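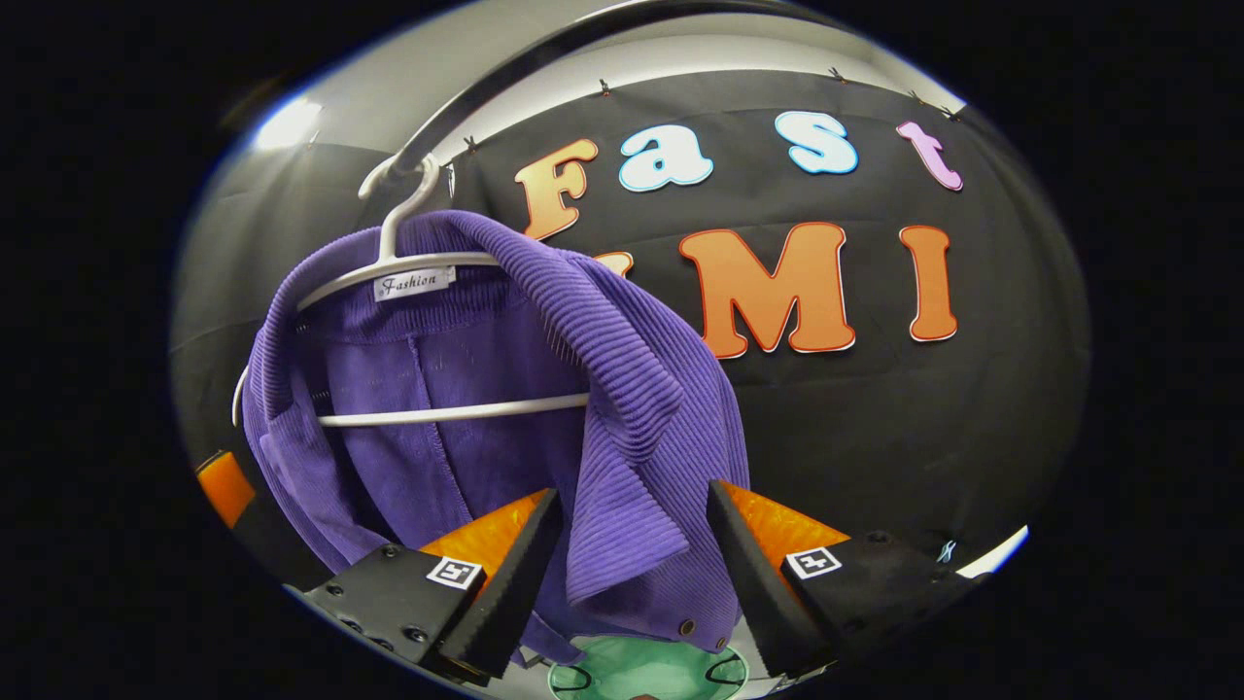 Caring for Knitwear Between Seasons: A Conversation with Raed Haddadin

Home | Programs | Collections | News | Contact

Filed under: Textiles and Household Care

The Flenden Textile Center receives more questions about knitwear than about any other type of clothing. Raed Haddadin, who has directed its garment care program for seven years, met with us on a Wednesday afternoon to discuss storage, washing and repair.

Mr. Haddadin began with washing. "Most knits are washed too often," he said. "A cardigan worn over a shirt may be aired overnight and worn again." When washing is needed, he recommends cool water and a small amount of mild soap, followed by drying flat on a towel.

On the matter of hangers, his position is moderate. A light knit may hang for a day or two without harm. Heavy pieces should be folded. "The weight of the sleeves pulls on the shoulder," he explained. "Ribbed fabric recovers better than plain stitch, but it has its limits."

The center's repair clinic, held each January at the Kanaan Street building, accepted 212 garments in its most recent session. Loose buttons and worn elbows made up the greater part of the work. Kidus Tefera, who supervises the clinic, advises owners to bring garments in early. "A hole of two stitches is a short job," he said. "Once it has run, we may need to reknit an entire section, and matching the yarn becomes the difficulty."

Asked about moths, both men stressed cleanliness. Mr. Tefera noted that larvae prefer fabric that carries food or skin oils — a clean sweater in a sealed cotton bag is seldom touched. Cedar blocks may be used, although he considers them a secondary measure.

Registration for the next clinic opens in the fall. Each household may submit up to three garments.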